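Four bands, one barn, no monitors

The best heavy gig I've been to in years took place in a building where the sign outside still advertised sheep dip. Capacity is 300, if everyone breathes in, and the stage is two trailers parked back to back with a gap in the middle that bass players learn about early.

Stollo headlined. If you don't know them, they play a kind of doom so slow that you can go to the bar between riffs and get back before the chord has changed. I did this twice. Their second album, Erach, came out as a run of 3,000 records and sold mostly to people who already owned the first one, which is a business model of sorts.

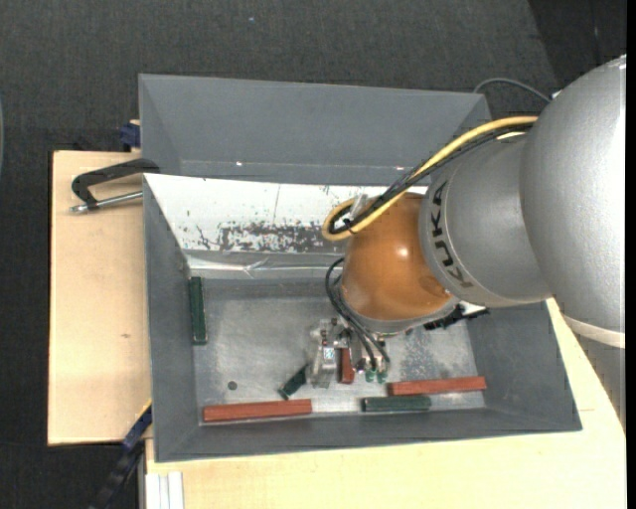

Words: Rhun Parry
21st June

Alun Lloyd, who sings and owns the amplifiers, doesn't like the word "doom." He prefers "heavy folk," although the only folk element I could find was a song about a drowned village, and it went on for long enough to drown another. It's called Maddocks and it's magnificent. The opening note hangs there like a bad smell, the drums come in when they feel like it, and then there's a melody, an honest-to-God tune, that I was still humming at the gas station at midnight.

"We used to have seven riffs in that one," Lloyd told me afterward, winding cable around his elbow. "Now it's got 3. It's longer, though."

The opening act, Orar, are younger and in much more of a hurry. They got through their whole set in the time Stollo need to tune down. It's black metal with the treble turned up until your fillings join in, and the singer introduced every song with the same growl, so I can't tell you what any of them were called. The fourth was terrific. A man beside me said it was the third.

I asked Lloyd whether a bigger label had been in touch. One had – they wanted singles. He'd sent them Maddocks, all eighteen minutes of it, and was waiting to hear back. Meanwhile there's a new record to finish, with songs of up to half an hour, and a return to the barn in July. Bring earplugs and something to sit on.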